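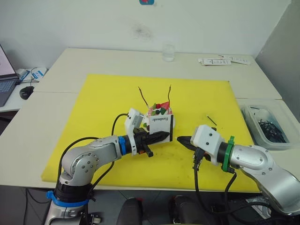 Figure 1. Our two-arm station during the handover work. The left arm has the blue bands and the right arm has the green band.

Comparing Two Grippers and Two Wrist Camera Angles for a Small Handover Task

Student project report, October
By Ishbel MacLeish and Darren Kettle
Reading time: 7 minutes

1. Why we chose this project

In our course every pair of students must choose one question about robot arms and study it for one term. We wanted a question which is small enough to finish. Our first plan was to teach two arms to tie a ribbon, but our supervisor told us that this would take much longer than one term, and she was right.

So we chose a handover. One arm takes a small light object and the other arm receives it in the air or just over the mat. For a person this is very easy. For two arms it is difficult, as both grippers must come near to each other without touching, and the object is often thinner than the fingers which hold it.

Our question was the following: does the shape of the fingers matter more, or does the angle of the wrist camera matter more, when the object is thin and light? We had an opinion before we started. Ishbel believed in the fingers and Darren believed in the camera. We write this down so that the reader can judge if we were fair.

2. The station

The two arms are fixed at the front side of a white table and they reach over a yellow cutting mat. We put colored bands on the wrists, blue for left and green for right, and we advise every group to do the same. Before we had the bands we several times sent a command to the wrong arm. On the screen the two arms look almost the same, and when the elbows are bent it is not easy to say quickly which one is moving.

The yellow of the mat was a lucky choice. Our fingers are black, so the contrast is good. The mat has some dark smudges on it, more on the right half, and in the early trials the software sometimes thought that a smudge was the end of a stick. We tried to clean them, but they did not go away completely. In the end we changed the threshold in the program.

The left wrist has a small camera in a white printed bracket. The cable goes from the arm in a loop up to the bracket. This loop looks untidy, but it must be long. With our first cable, which was shorter, the wrist could not make a full turn and the plug came out.

The controller program is called Luvton. It was written by an earlier group in our department and we only added two screens to it: one for the speed of closing and one for the camera image. The laptop stands on the next desk, so that the person at the mouse does not lean on the robot table. We learned that even a light push on the table changes the result.

3. The grippers

We compared two sets of fingers. We call them Evo and Iturra, which are the names the printing room gave to the files.

The Evo fingers are long and tapered. At the tip they are narrow, and they can go under or beside a small object without pushing its neighbor. Their weak point is the contact area. If the object is a little turned, the fingers hold it only at one point and then it can rotate.

The Iturra fingers are wider and flat, with a thin rubber layer on the inside. They hold a stick or a card very firmly. Their weak point is the space they need. When both arms have Iturra fingers, the two hands meet before the object is at the right place, and someone must press the stop button.

The motor and the housing were the same for both sets. We changed only the fingers, and changing one pair takes nearly 20 minutes with the small screws. We mention this time because it had an influence on our plan. In the beginning we wanted to change the fingers after every trial, so that the order would be mixed. That was not possible in the hours we had, so we changed them after every block.

4. The camera angles

For the camera we used two brackets. In the first one the camera looks at the mat with an angle of 35 degrees. In the second one it is tilted more upward and outward, so that it sees the other arm when it comes, but it sees less of its own fingertips.

We expected that seeing the fingertips would be the important thing. Most of the instructions we read recommend this. We had also the head camera above the table, which gives the general picture, so one could think that the wrist camera should do only the near work.

5. The objects

We looked for objects which are cheap, light and a little annoying. After some tests with pens and erasers (too easy) we bought small paper containers filled with colorful decoration pieces, the kind people use for handmade gifts. The container has a card at its front with the word "Handmade" on it and two thin sticks come out of the top. It was a good object for us because it has three different difficulties in one place. The card is flat, the sticks are thin, and the container itself becomes soft if a gripper presses too much.

We also used a short black stick lying flat on the mat. It is the hardest object in the set, because black fingers around a black stick make one dark area in the camera image.

6. The procedure

One block consisted of 7 handovers with the same fingers and the same bracket. We made the blocks in this way:

First the container was put between the two hands, a little behind the meeting point. We had a pencil mark for its position on the first days, later a small paper corner.

Then the left arm closed on the card at its lower edge and lifted it a little.

The right arm came from the other side and closed on the free part of the card, or on one of the sticks, depending on the block.

The left arm opened. If the object stayed with the right arm until it was over the free part of the mat, we wrote "good". If it fell, rotated more than we allowed, or if the container was pushed over, we wrote "bad" and a short reason.

One of us sat at the mouse and the other stood near the stop button and wrote the notes. We changed the roles after each block. This was important, since we noticed that Darren stops the arm earlier than Ishbel does. At the beginning this difference was larger than the difference between the grippers! After we had agreed on a written rule for stopping, it became small.

7. What we observed

With the card, the Evo fingers were clearly better. The card sits close to the container and the wide Iturra fingers often touched the container wall before they could close. When they did close, the grip was strong and the handover itself was almost always good. So the Iturra failures happened before the lift, and the Evo failures happened later, during the transfer, when the card rotated.

With the sticks the result was the opposite. The rubber layer held a stick well even when it was not straight. The Evo fingers let it turn slowly, and the right arm then closed beside it.

With the black stick on the mat both sets were bad. We changed the lamp and this helped more than any change of the fingers. We had not planned to study the light, so we do not compare it here, but a next group could do it.

The camera gave us the surprise. We expected that the 35 degree bracket would win in all blocks. It won only in the picking part. In the transfer part the tilted bracket was better, as the operator could see the other hand arriving and slow down in time. With the first bracket the other hand came into the image very late, and then it covered everything.

We can say therefore that each of us was partly right, and we are still discussing which part is the bigger one. For picking, the shape of the fingers decided most of the results. For the transfer, the camera angle decided more.

8. Problems

The cables were our biggest daily problem. The right arm has cables which hang down under the gripper housing and go over the front edge of the table. When the arm moves far to the left, they pull on the wrist with a small force. In the program this force looks like contact with an object. We lost one complete afternoon before we understood it. The spare cables are kept in a plastic tray at the right side of the table, and we should have used a longer one from there much earlier.

The second problem was the printed housing on the right side. The first version was printed with thin walls and one screw hole became too large. We printed it again with the Floka settings, which make a thicker wall, and repeated the block that we had made with the loose part.

The third problem was the objects themselves. Paper changes after many grips. The lower edge of a card becomes soft and is then easier to hold, so a later trial has an advantage. We took a new container for every block, but inside one block the effect is still there.

9. Limits of this work

We had 2 operators, and both of us knew what we wanted to find. The number of blocks is small. We also did not measure the gripping force directly, we only set the closing speed, and it is possible that the same speed gives a different force with the wider fingers. A reader should not take our results as a general rule for other arms.

10. Next steps

If we had another term, we would try one arm with Evo fingers and the other with Iturra fingers. The narrow hand would pick and the wide hand would receive. We made a short test of this on the last afternoon, and the transfers looked calm, but it was too late to make full blocks and we have no numbers for it.

We would also like a bracket with a hinge, so that the camera angle can be changed without taking off the wrist. Darren has made a drawing for it. The drawing and the files for both finger sets are in the Luvton folder of the department, together with our stopping rule and the notes from all blocks.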